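Ilteo Residence: Bedding and Garment Care
Frequently Asked Questions

How often is bed linen changed?
Fitted sheets and pillowcases are changed every 9 days. Residents may request an additional change at the Addo desk before 2 p.m.

May I use my own bedding?
Yes. Personal comforters, blankets, cushions and plush toys are permitted. Each item must carry a name label.

How should padded garments be prepared for storage?
Close all fasteners, lay the garment flat on the made bed and fold it into a rectangle. Quilted items should not be compressed for longer than four months.

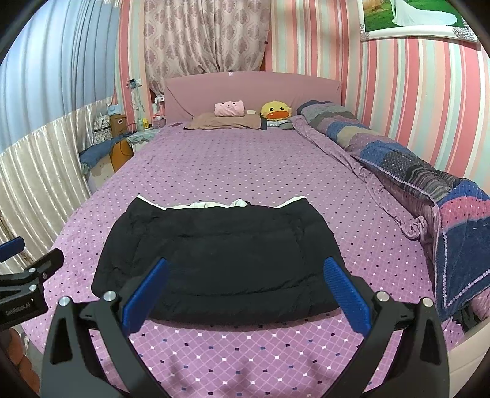

Folded garments are then placed in a cotton storage bag. Vacuum bags are not accepted in the storage room.

Where should comforters be kept during the day?
Comforters may be rolled along one side of the bed or folded at the foot. They must not touch the floor or cover a heater.

Is there a charge for lost storage bags?
Each resident receives two bags in June. Replacements are available from Kwadwo Kyei, Linen Services.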